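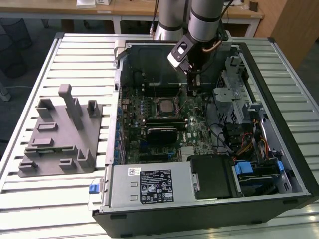

House Rules for the Teardown Cell

Fildale bench gallery, page 3 of the set

We keep 288 rules for letting robot arms near old computers. The full list lives in a binder that weighs more than the average hard drive, and visitors kept asking for the short version with something to look at. So we made this page. It covers the desktop tower cell, where the arms take machines apart for parts and metals, and where most of the binder was written, usually on the afternoon after we needed it.

The Fildale shop has put 1,633 towers across its benches under these rules. The Orach bench, which started later and likes to mention its throughput, is at 1,731. We are told it isn't a contest. Orach tells us this quite often.

From the tower bench: case on its side, panel off, gripper directly above the CPU. Rule 12 covers this spot and says the arm comes in from overhead, slowly, and stops before it touches anything it would like to pull. Rule 13 says the same thing again in capital letters.

The colored cables running under the drive cage are what the binder calls "soft obstacles." Red, yellow, orange, black, and all of them happy to wrap around a finger. Rule 31: if you can't say where a cable ends, the arm doesn't go there.

The silver power supply lies along the bottom of the case with its labels facing up. Rule 40 says a person reads the label before the unit is logged, and that the cover of a power supply is never opened in this cell, by anyone, with anything. People have proposed exceptions. The exceptions folder is empty and we are proud of it.

Blue means "a human was meant to move this." The drive latch and the release tab get their own section, Rules 52 through 58, mostly on the subject of force. The first draft let the arm push as hard as it liked, and we went through a good many latches that month.

The gray 3D-printed fixture beside the tower has posts, slots, and notches, and it stays where it is. Rule 7 forbids using it to hold coffee, phones, or lunch. A separate Rule 7a was added for sandwiches, after a debate over whether a sandwich is lunch if it's only 10:30.

Speed limits, as printed on the card by the door: 200 millimeters per second in open space, a quarter of that inside a case. Skoten asked whether the inside limit could be raised for demo days. See Rule 3, "No," which is complete as written.

The rules are revised every December, when we retire the ones that never come up and add the ones that did. The Đinh translation follows a few weeks later and is widely thought to be clearer than the original. Shops that want a copy of either can write to the Fildale front desk. Please say which one, and please don't ask for the sandwich page by itself.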